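About Botham Wash House

Come in, mind the step, and put your bag down anywhere that isn't already occupied by somebody else's bag. We are a small laundry and laundry school on the corner behind the bus station, and we have been washing, drying, folding and teaching other people to do the same for long enough that some of our first pupils now send us their children.

It began with towels. Yuzuki Kawaguchi was doing the washing for a swimming club in the evenings, at home, with one machine and a clothes horse, and when the club grew she had to choose between giving it up and finding a bigger room. She found the room. It had been a shoe repairer's and smelled of glue until well into the second summer, but it had good drains and a big window, and the landlord let her put down a new floor. The swimming club is still with us, and its towels still come in on a Monday, in the same blue holdalls, with the occasional pair of goggles that has to be rung up about.

These days we wash for 22 regular customers, among them two hairdressers, a nursery, a physiotherapist and the tea room at Flerkatska, whose aprons deserve a page of their own (turmeric, mostly). We also take in household washing from anyone who walks through the door. Last June we had 868 towels through in the month, which Yuzuki wrote on the back of an envelope and pinned above the kettle, and there it has stayed.

How we wash

We are a bit old-fashioned, and we may as well own up to it. Everything is sorted by hand before it goes near a drum. Whites go with whites and greys with greys, and anything with a zip is done up first. We wash towels on their own and never fill the drum to the top, as they need room to tumble about if they are to rinse properly. We use a plain liquid soap from Skondix, rather less of it than most people would at home, and no softener on towels at all. Softener makes them lovely to stroke and hopeless at drying you, and we would sooner have the complaint about the first than the second!

When a load is done we like it out promptly. A towel left sitting in a closed drum overnight will have that smell by morning and you'll be washing it again. So out it comes, one piece at a time where we can manage it, with a shake to lift the pile, and into a basket with the others of its kind. Then the door is left standing open and the rubber seal wiped round, paying attention to the fold at the bottom, where the fluff and the hairgrips collect. If you come to one of our classes you will hear about the fold at the bottom more than once.

The classes

The school side of things grew up by accident. A customer's son was off to his first flat and had never worked a washing machine, and she asked whether he might come and watch for a morning. He brought a friend. The friend told his aunt, and before long we had a waiting list and had to buy more stools.

Yuzuki Nakajima runs the classes now. Yes, we have two Yuzukis, and no, they aren't related; customers tend to say "Laundry Yuzuki" and "School Yuzuki" and both of them have given in to it. Each class lasts 90 minutes with a pot of tea in the middle, and we keep the groups small enough for everybody to have a proper go. You'll learn to read a care label, sort a basket, load and unload a front-loader without trailing things across the floor, and fold a bath towel in thirds so that it sits neatly on a shelf. The afternoon class goes on to wool and to stains, and people are welcome to bring their own disasters along.

We teach all ages. Our oldest pupil so far was 70 and newly on his own, and he came to every session we had that spring, the wool one twice over. He still drops in with a cake now and again.

The room

There is nothing very grand about it. The floor is pale wood, and the front-loaders are white and stand straight on it, with a low shelf opposite for the soap and the pegs. The drying room is through the back, and the folding table, which came out of the Iwasaki draper's when it closed, runs along under the window and still has the brass yard rule let into its edge. We keep meaning to paint the back wall. We've been meaning to for years, so please don't hold your breath.

Grey towels and white cloths at the washing machine:
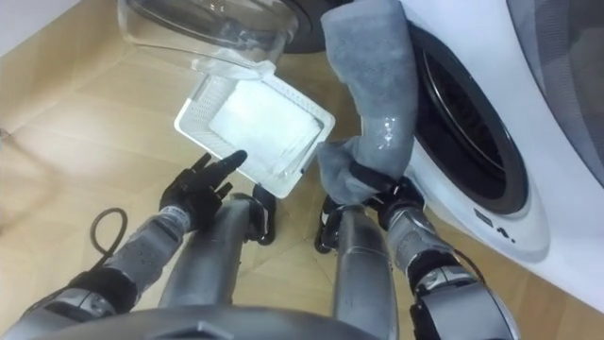
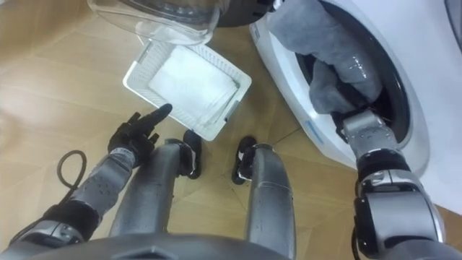
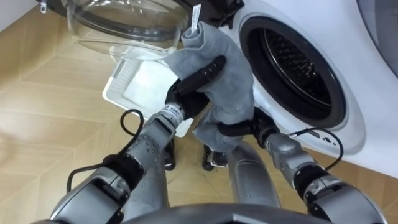
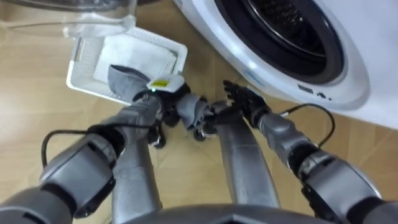 Photos: Botham Wash House

Visiting us

The door is open from eight in the morning, and the last wash goes on at four. You don't need an appointment for household washing. If you have more than two bags, though, a quick ring beforehand is a kindness, as it lets us keep a machine free for you. Duvets need an extra day and feather pillows need two, whatever the weather's doing.

Please check your pockets! We keep a jar of everything we find, with the coins in one half and the buttons in the other, and you are very welcome to look through it for anything you recognise.

For classes, put your name in the book on the counter or ask for School Yuzuki when you telephone. She is usually teaching in the mornings, so after lunch is the better time to catch her.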